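Cavness Street Kitchen - Gallery

The kitchen at Cavness Street was refitted over the winter and has been in daily use since March. It is a small room, 33 feet from the back door to the pantry, and most of the work went into getting things off the counters and onto the walls. The cabinets came from Garero and were kept plain. The budget for hardware, rails and hooks was 900 dollars, and we came in under it.

The mural is the part visitors ask about. It was painted before any of the fittings went up, in mint green, pale aqua, lavender-pink and gray, with black outlines that curl into waves. An aluminum rail now crosses it, and a dark gray metal basket with a slotted floor hangs from the rail on white plastic hooks. The striped plate is blue and white.

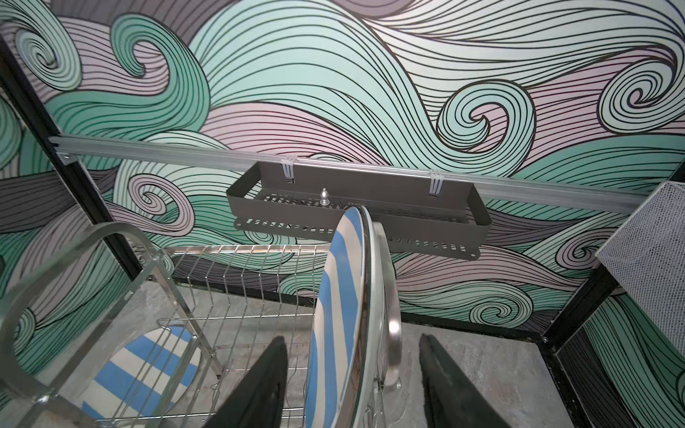 Etard wrote in to ask whether hanging storage makes a room harder to clean, and said the rails at the Lucero house collected grease within a month. Ours get wiped down on the same evening as the stove hood - it adds a few minutes. A basket lifts off with its hooks and can be washed in the sink.

Plates in daily use are kept near the sink, and the larger serving pieces are in the pantry. Lids used to be stacked in a drawer, where the one you wanted was always at the bottom. We now store them upright, and the drawer holds dish towels.

Still to do: 2 more baskets for the pantry side, a longer shelf for the baking pans, and a better light over the sink. Paint codes for the mural are in the house binder under item 1489. Please check there before touching up any of the lines.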